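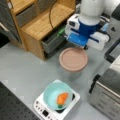
## Cell 2, kitchen table — inspection before the shift

Date: 9th September
Filled in by: Emília Paulík
Site: Riltgate, ground floor

Marks: [x] in order, [ ] not in order, [n] not checked today. Please write a comment for everything which is not [x].

### Arm and gripper

- [x] Emergency stop pressed and released, arm stayed still until reset
- [x] Speed limit set to the value on the door card
- [x] Gripper opens and closes fully with no object
- [ ] Cables free along the whole reach

Comment: One black cable runs along the arm close to the gripper and this one is fine for me. The dark cable which loops down over the wooden cabinet is not fine. It comes near the drawer, and when the drawer is open the loop can catch. I ask that it is fixed higher before the drawer tasks are started. Plate tasks may run.

- [x] Collar screws of the gripper checked and tight

### Table and objects

- [x] Tabletop clean, no crumbs or tape rests
- [x] Plate without cracks on the rim
- [ ] Only the objects of the task are inside the reach

Comment: The task card says pink plate only. The turquoise bowl with the toy carrot stood on the cooktop. It is permitted to keep it there if the card says so, but then somebody must change the card. I did not move it.

- [ ] Drawer closed at start position

Comment: Open. The Tivia program expects it closed and does not check by itself. Same remark as last time.

- [x] Fabric bins pushed fully into the cabinet

### Appliances

- [x] Cooktop disconnected at the wall
- [x] Toaster oven disconnected at the wall
- [n] Surface temperature of the cooktop

Comment: The thermometer is at Šťastný for calibration until October. Until it returns, no cooking task with real heat, also not a short one.

### Surroundings

- [x] Floor beside the table dry, nothing to trip over
- [x] Door switch stops the arm
- [n] Noise

Comment: Prestell measures this once per year, we do not need to repeat it.

### Service counter

Cycles since last greasing: 52. The limit in our rules is 2,000, so no action. Please read the counter from the controller and do not copy it from the old sheet — it was done in the past and we had two sheets with the same number.

### Result

Released with conditions. Plate tasks yes, after the drawer is closed and the card agrees with the table. Drawer tasks no, until the cable is fixed and I have signed again.

If you correct a point during the shift, write your initials next to it and leave my mark as it is.

E. Paulík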